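Jurner's new grasp planner has learned to leave the shiny part alone

Kaklow, the small robotics software outfit, has released version 2 of Jurner, its grasp planner, and the headline feature is that it is less sure of itself. The old version had opinions about everything. Give it a glossy white bin under an overhead light and it would propose a grip on the patch of glare, with a confidence score that would embarrass a weatherman.

The trouble is an old one. Pale, shiny plastic gives a depth estimator very little to hold on to, and a bright reflection moves when the camera moves, so the software sees a surface sliding around where there is only a bin sitting on a table. Jurner used to average all this out and arrive at a wall that wasn't there. Users of the first release will remember the resulting forum thread, which ran to 17 pages and was eventually locked for tone.
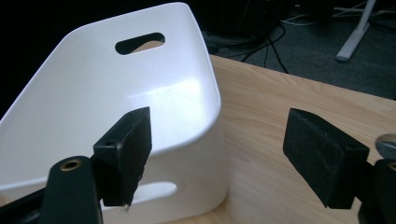
2 min read

Version 2 adds a step the release notes call "doubt masking." Before any grasp is scored, the planner marks the pixels it has no business trusting, glare first among them, and then plans with what is left. For a bin, that mostly means the rim and the handle cutouts, where an edge is an edge whatever the lighting is doing. A person would have started with the handles. The planner needed over 400 recorded demonstrations to come around to the idea.

Those demonstrations were collected with a hand-held gripper, and the recordings are handled by Siu, Kaklow's logging tool, which has been quietly rewritten as well. Siu now keeps finger width and camera pose on one clock. Previously they were on two, and the two did not get along. Anyone who trained a policy on the older logs may want to run the included repair script, preferably before telling a manager how well the policy works.

There is a cost. Masking adds 14 milliseconds to each planning cycle on the company's reference machine, and in cluttered bins the planner will sometimes mask so much that it declines to suggest anything at all. Kaklow lists this under "improvements." The reasoning is that a refusal is cheaper than a crushed bin, and there is something to that, although customers who pay by the pick may take a different view.

Urkance, the motion planner most people run downstream of Jurner, needs a small patch to understand a refusal. Without it, an empty list of grasps is read as permission to try the last one again. The patch is already in the main branch and should reach the packaged release in May.

The upgrade is free for current license holders. Old configuration files still load, with one exception: the setting called "trust_depth_always" has been removed. The migration guide suggests deleting the line and does not say who added it.

Transparent containers remain unsupported. They are on the roadmap, in the same spot they occupied for version 1.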